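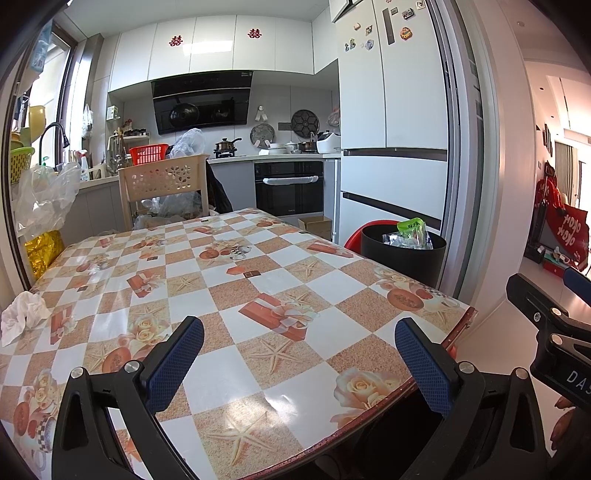 Checks, roses and seashells on the tablecloth.

How to Get Something Out of a Local Candidate Debate

Posted 6/2/22

I've sat through more city council debates than I'd like to admit, and for years I walked out of them knowing who had the best tie and not much else. Then my neighbor Aroha Gilchrist dragged me to the Castwood mayoral one with a notepad and a plan, and I came home with real opinions (and a cramp in my hand). I've used her plan ever since, with a few changes of my own, so let me pass it on before the June round starts up.

Step 1: Pick your questions before you go

Write down 4 things you want to know. Keep them small and local. "What will you do for the economy?" gets you a speech. "Will you vote to keep the Whitcombe branch library open on evenings?" gets you a yes, a no, or a very interesting wiggle. Mine last time were the library, the bus route, the water bill and whether anyone was ever going to fix the footbridge.

If you're stuck, read the minutes of the last couple of council meetings. They're dull, I know! But you'll find out what people are fighting over right now, and half the debate will suddenly make sense.

Step 2: Look up one vote per candidate

If someone already holds a seat, find one vote they cast on something you care about. For newcomers, look for a letter to the paper, an old interview, anything with their name on it. Last time I found out that Vaughan McAlister had voted against the footbridge money, and then I got to hear him say how much he loved the footbridge. I'd have missed that completely.

Don't try to research everybody's whole career. You'll give up by the second candidate and watch TV instead.

Step 3: Make a simple grid

Candidates across the top, your questions down the side, plain paper. I tried a fancy note app called Skitodau for a while and spent the entire opening statements trying to get the columns to line up. Paper wins.

In each box you only need one of these marks:
Y for a clear yes
N for a clear no
D for a dodge
Blank if it never came up

Dodges are the most useful thing on the page. At Castwood, Ewan Henare got 2 of them from me in a row and I still marked him higher than the others, because his yes on the bus route came with a start date and a way to pay for it.
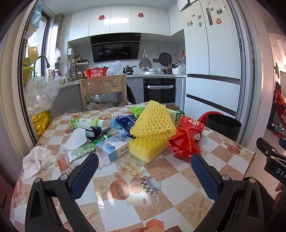
Kitchen table, with a sponge and a box of adhesive bandages among the clutter.

Step 4: Skip the zingers

The room laughs, everybody claps, and you've just lost the next answer. When somebody lands a good line, I keep my pen on the grid and wait. Same goes for interruptions. I used to keep score of those and it told me nothing about the water bill.

Step 5: Send in a question of your own

Most local debates take them on cards at the door or by email beforehand. Keep yours under 30 seconds when you read it out loud, name the thing you're asking about, and ask only one thing. Moderators love a short question. Hemi Rewi, who moderated ours, read mine second — I was thrilled, and I may have squeaked.

Step 6: Fill in the blanks afterward

Do this the same night if you can. Email each campaign about any empty boxes and be polite and quick about it: "You weren't asked about evening library hours. Where do you stand?" Kacper Makowska's office wrote back to me before breakfast. Another campaign never answered, so I wrote that down too.

If you couldn't make it in person, all of this works with a recording. Pause a lot, and go back over any answer you're unsure about.

Leave your own grid questions in the comments, especially if you're in the Whitcombe end of town. I've got one row still open for the next debate and I'm leaning toward parking.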